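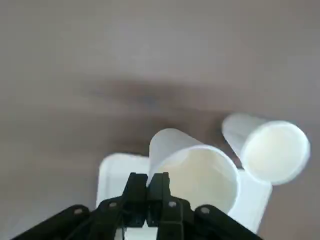 Unit 4. Sampling and Subsampling of Bulk Powders

Reading: course reader, chapter 4. The worksheet is due at the start of the Wednesday session. Questions about the worksheet go to Deming Kang; questions about the lab section go to Aurélien Royer.

4.1 Terms

Lot: the whole body of material about which a statement is to be made.
Increment: the material taken from the lot in one operation of the sampling tool.
Gross sample: all increments combined.
Laboratory sample: the part of the gross sample delivered to the lab.
Test portion: the part that is weighed out and measured.

Each step down this list reduces mass, and each reduction adds error. The error of the final result cannot be smaller than the error already present in the test portion. In many powder analyses the instrument contributes the least of the total.

4.2 Sources of error

Two kinds of heterogeneity are treated separately. Constitutional heterogeneity is the difference in composition between individual particles. It is a property of the material and is not changed by mixing. Distribution heterogeneity is the uneven placement of particles within the lot. Mixing lowers it, but never to zero.

The error that follows from constitutional heterogeneity is called the fundamental sampling error. For a fixed material its relative variance is written

s² = C d³ (1/m - 1/M)

where d is the top particle size, m the sample mass, M the lot mass and C a constant for the material. When m is much smaller than M, the second term is dropped. Two results follow. Halving the top particle size lowers the variance by a factor of eight. Doubling the sample mass lowers it only by a factor of two. Grinding before splitting is usually cheaper than carrying more material.

Note that C is itself a function of particle size for minerals that are only partly liberated. Treat it as constant in the worksheet.

4.3 Segregation

Free-flowing powders segregate whenever they are poured, shaken or carried. When a mixture is poured into a heap, fines collect near the center and coarse particles roll to the outside. In a shaken drum, coarse particles rise. A scoop taken from the top of a drum after transport is therefore biased, and repeating the scoop does not remove the bias.

Cohesive powders segregate less but form lumps. Break up lumps before splitting and record that this was done.

4.4 Methods of mass reduction

Coning and quartering. Form a cone, flatten it, divide it into four, and keep opposite quarters. Simple, but operator-dependent. Do not use it for free-flowing material if a riffle is available.

Riffle splitter. Feed the full width of the chute at an even rate. An uneven feed is the most common fault. The chute opening should be at least twice the top particle size plus 5 mm.

Rotary splitter. The preferred method for dry, free-flowing material. The feed should last long enough for many full turns of the carousel.

Grab sampling from the jar with a spatula is not a splitting method. It appears in many lab notebooks under that name.

4.5 Worked case

A lot is ground to a top size d. A test portion of 100 g gives a relative standard deviation of 9 percent from the fundamental error alone. What mass is needed for 3 percent?

Variance falls in proportion to 1/m. The standard deviation must drop by a factor of three, so the variance must drop by a factor of nine. The required mass is 900 g, assuming the lot is much larger than this. If the test method accepts no more than 100 g, the top size must be reduced instead. The cube root of nine is 2.08, so grinding to slightly less than half of d is enough.

4.6 Worksheet

Repeat the calculation in 4.5 for a 55 g test portion and a starting deviation of 17 percent. State whether the 1/M term can be ignored for a lot of 100 kg, and show the size of the term. Round only the final value.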